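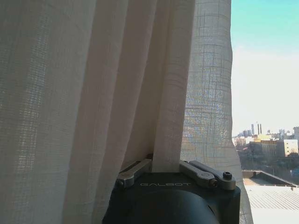
What did the group go to the open day to find out? How a mobile manipulator handles thin fabric, and how often the grip has to be corrected by an operator.

Visit Report: Fabric Handling Demonstration, Urencombe
Submitted in December by Ania Ng

1. Background
The Tronavmont open day at Urencombe included a demonstration of household tasks. Our course had covered rigid parts only. Fabric is harder to model because its shape changes under the gripper, and a sheer weave lets light through, which can confuse depth sensing near a window.

2. Task
The task was gripping a sheer curtain. The gripper closes on a single vertical fold and squeezes it into a narrow bundle between the jaws. The wrist camera sees the held fold and the finger linkages together, so the contact point stays in view.

3. Data supplied by the hosts
Logged attempts to date: 1,043
Attempts in the set given to students: 300
Grips completed without correction: 288
Session length: 8 minutes

The uncorrected share of the student set is 96 percent. The hosts did not break down the remaining 12 by cause. We were not given the closing force.

4. Comments
Lighting was not controlled as a variable. In direct sun the open weave of a curtain shows as a grid, and the gathered folds look much smoother. Results for the two should be listed separately. A test with heavier cloth would also be useful, as would a record of where on the fold each grip was made.

Contact: Tronavmont Student Reports | Copyright the author | Back to top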